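Home Forums Perception Planning Control Tooling Unanswered Log in

Bimanual nesting task: planner deadlocks when both arms want neighboring baskets

16 votes · 177 views · asked in Planning

grid_offset

I maintain the task layer for a two-arm tabletop cell. The job is to collect plastic mesh baskets scattered over the table and stack them by color. Detection runs off one overhead-ish head camera, the allocator assigns one basket to each arm, and each arm then plans separately against a shared collision world. The arms do not plan jointly. We tried that early on and planning time was too long to be useful.

The allocator is greedy. It takes the cheapest arm/basket pair by distance from the gripper, locks it, then gives the other arm the cheapest remaining basket. With widely spaced baskets it runs all afternoon. With a dense layout, both arms reach their pregrasp poses and stop. Each planner reports that the start state is valid and the goal is in collision. The goal is in collision with the other arm, which is waiting for the same reason.

Things I have tried:

Random backoff on failure. Helps sometimes, but the arms often retreat and return to the same pair of goals.

Giving the left arm fixed priority. Removes the deadlock, but the right arm sits idle for long stretches.

Shrinking the collision padding on the forearms from 36 mm. At 8 mm the deadlock rate drops and I no longer trust the result.

Is there a standard way to handle this without going to a full joint planner? Software is our own fork of Starkis for the task layer, with a sampling-based planner underneath.

3 comments

mathebula_port

Your padding result says the geometry is feasible and the allocator is handing out pairs that are only barely so. Fix it there.

Greedy allocation by gripper distance ignores the volume the arm occupies at the goal. Two baskets can be far enough apart for the grippers and still put a forearm across the other arm's approach. Before committing a pair, check it as a pair:

1. For each arm and each basket, compute the pregrasp and grasp configurations. Cache them. They only change when a detection moves by more than your grasp tolerance.

2. For each pair of different baskets, run one static collision check with both arms at their grasp configurations, then one with each arm at grasp and the other at pregrasp.

3. Discard the pairs that fail. Among the rest, minimize the longer of the two travel estimates instead of the sum.

4. If no pair survives, assign one arm and send the other to a retract pose outside the shared volume. The retract move has to be finished before the first arm starts.

The table is small enough to enumerate everything. Static checks are cheap next to a planning query.

This does not guarantee that the paths are compatible, only the endpoints. For the paths, make the shared region a resource with a single token. An arm asks for the token before entering and gives it up when its swept volume is clear. Acquire it before the pregrasp move, never at pregrasp. Your current behavior is what you get when each side holds half of what the other needs.

Keep the token logic out of the planner. We put it inside a planner plugin in the Drondstead build and every timeout left a stale lock behind. It now lives in the executor, with a release on abort, and the logs are readable.

Put the padding back where it was.

9 votes · 2 comments

tf_latency

Had the same thing, turned out to be stale transforms. Check your clocks.

0 votes · 1 comment

grusulberg_lab

Agree with the pair check. Two additions from the perception side, as dense layouts hurt you there as well.

First, the arm that is waiting is often covering something. If the detector drops an occluded basket, the allocator sees a shorter list and may reassign on the next cycle, which looks like indecision and is easily mistaken for a planning fault. Keep a track alive while its last known position falls inside the projected silhouette of either arm. Compute the silhouette from joint states, inflate it by a few pixels, and only age out tracks that should be visible and are not.

Our test layout is below. The right gripper is over two of the baskets, and without the silhouette rule one of those two tracks would drop and come back with a new ID. 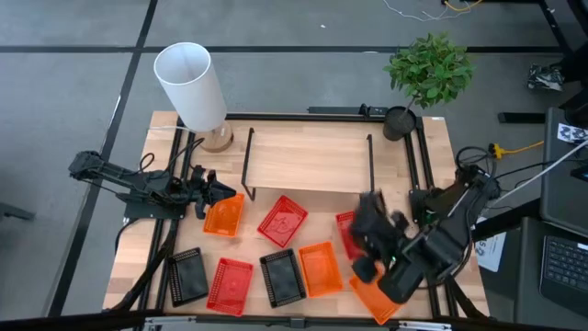

Eight baskets, three colors, both arms over the table.

Second, color. Black baskets under black grippers gave us merged segments until we masked the arms out before segmentation instead of after. Red and orange needed more care: we classify on the median over the whole mask, because the table shows through the mesh and single samples are unreliable. Do not use the floor pattern of a basket as a color or class feature. Ours are not all molded the same.

Fixed objects such as the shelf and the lamp go into the collision world as static primitives. We stopped detecting them at all. One less source of flicker in the goal checks.

On backoff: if you keep it as a last resort, make it change the assignment and not only the timing. Put the failed pair on a short exclusion list and clear the list after any successful grasp. Otherwise the allocator, being deterministic, will select the same pair again — the random delay changes nothing it looks at.

4 votes · 1 comment

Share · Follow · 2 related threads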